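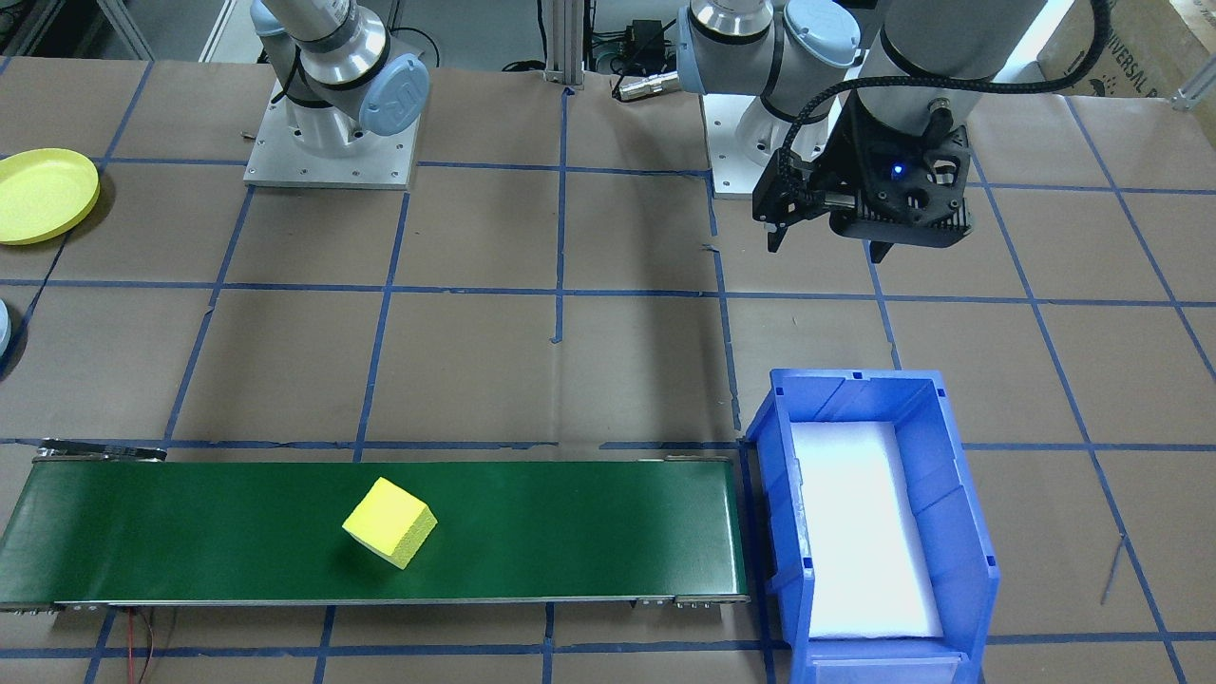
A yellow foam cube on the belt at Zoter's open day. The blue bin stands at the end of the conveyor.

The Morning Shift at Zoter
Published July 15, 2020

Zoter rents the ground floor of the old Gilmartin building in Bralldale, next to a tire shop and across from the county road garage. In March the company opened its doors for one Saturday. By closing time 83 people had signed the sheet at the front desk, most of them from town and a few from the technical college.

I got there a little after ten. The tour started in the hall, where someone had set out coffee, and went through a stockroom to the room everybody had come for. It measures about 900 square feet and has a concrete floor. A line of yellow tape on the floor marked how close visitors could stand.

The project is called Niderura. Its aim is to get robot arms to handle small, light things that don't arrive in the same spot every time. Packing firms have plenty of work like that, and most of it is still done by hand. Zoter uses foam cubes for practice. They are cheap, and they survive being dropped.

Noreen Mac Carthaigh has run the project for 2 years. Before that she worked on bottling lines, where she says the machines were faster and a good deal less interesting. She stood beside the tape with a clipboard and took questions between runs.

A run is short. A cube goes on the belt, an arm goes after it, and the cube either ends up where it is supposed to or it doesn't. Someone writes down the result. The arm goes back to its starting position and they set up again. The team had logged 1381 runs when I visited, and the failures are kept along with the rest.

The first few I watched were slower than I expected. The arm stopped above the table for a moment before each move. Mac Carthaigh said the speed is held down when guests are in the room, and that on a normal day it isn't much faster.

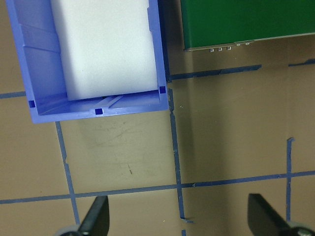
What happens when the arm misses a cube?

The run is marked as a miss and the operator resets the table by hand. The arm is not allowed to try again on its own during a demonstration, though it can during regular testing.

The blue tape on the table got a lot of attention from the kids. It divides the paper into cells, and the staff use those to say where things should go before a run. "Second row, third from the left" is quicker than measuring. Mac Carthaigh said the arm does not need the tape. The people do, especially late in the day when they have set up the same table over and over.

Part of what the arm works from is a small camera carried down at the gripper. It sees the table from close up, with its own fingers in the way at the bottom. A second view comes from a fixed camera with the whole table in it. Getting the two to agree took most of last winter. If somebody bumped a camera mount, a day could go to putting it right.
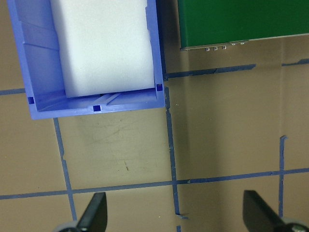 Plates and Bins

After lunch the staff changed the job. In the morning the cubes had been going to the bin. Now some of them were meant for plates, and the operator chose the plate before the run began.

A bin is forgiving. It has walls, and the foam pad in the bottom keeps a cube from bouncing. A plate has only a low rim. Let go of a cube too high and it can roll off onto the paper. I saw that happen twice, and both times the run was written down as a miss with no discussion.

A retired machinist standing next to me asked why they didn't use a chute. Mac Carthaigh told him a chute would work fine for this one job, and that her customers would be back in a month with a different one. He seemed satisfied with that. He stayed for another half hour.
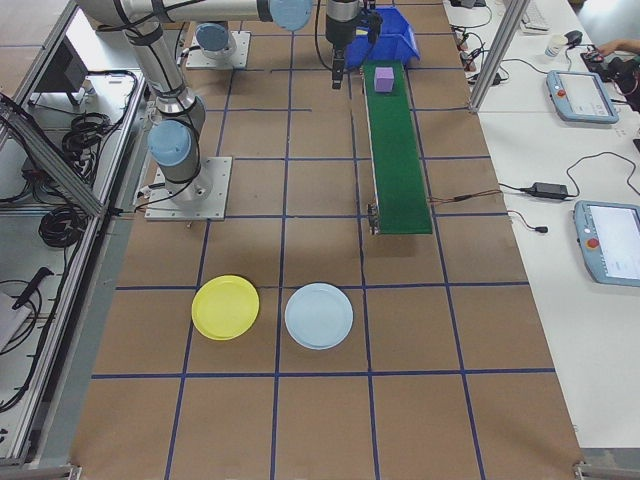

Changing the job takes less work than I had assumed. Nothing gets unbolted. The operators sit at a side desk with the teach pendants in reach, each pendant with its red stop button, and they do most of the setup from there. On the table it comes down to where things are put. The yellow plate and the light-blue one go next to each other in the same row of cells, and the belt stays where it is. Mac Carthaigh said two plates that close together make a harder test than two far apart. A cube set down a few inches off could land on the wrong one.

I asked her how soon any of this would be working in a real packing room. She would not give a date. One customer has asked for a trial on a single line, and she wants a better record on the plates before she agrees to it. The bin work she would put in tomorrow.

The last group came through at three. A girl from the middle school asked if she could put the next cube on the belt. She was given a pair of safety glasses and allowed across the tape while the arm was stopped. She set it down, stepped back, and the operator started the run. Then the staff began stacking the coffee cups, and I walked back out past the stockroom to my car.

Recent Features
The Feed Mill's New Scale House
Three Generations at the Bralldale Rink
Who Repairs the School Buses?
Learning to Weld at Fifty

Contact the editors | Subscriptions | Copyright 2020, all rights reserved | Back to top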